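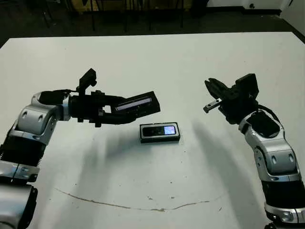

Ticket 2567: Payroll export stops part way through
Product: Cludora desktop, Jurkergate office
Status: Closed
Priority: Normal

Reported problem
The monthly payroll export stops at row 136 and the file is saved without the remaining staff. No error is shown. The same export worked in April.

First checks
Restarted Cludora and ran the export again. Same result, same row. Disk space is fine. Ran it under a second login - no change. 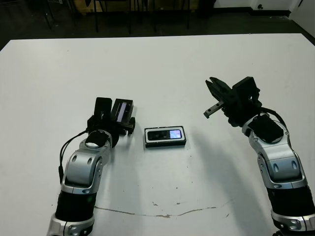

Grarcombe, May

Support desk picked this up at 9.40. Asked the office for the log and a copy of the short file. The log shows the export waiting 90 seconds on one record and then closing the file as if it had finished.

The record after row 136 has a line break in the second line of the address. It was pasted in from an email. Cludora 7 reads the break as the end of the list.

Workaround sent to the office:
Open the staff record.
Delete the second address line and type it in again by hand.
Save, close the record and run the export.

Office replied at 11.15. Full file produced, totals match the payroll summary.

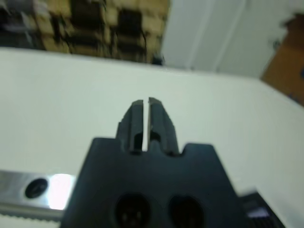
Page last changed: Friday, 16:20

The Sison import has the same fault if the address comes from a spreadsheet. Check for line breaks before loading. A fix has been requested from the developers, no release given yet. Please reopen this ticket if the export stops short again, and attach the log - the short file alone does not show the cause.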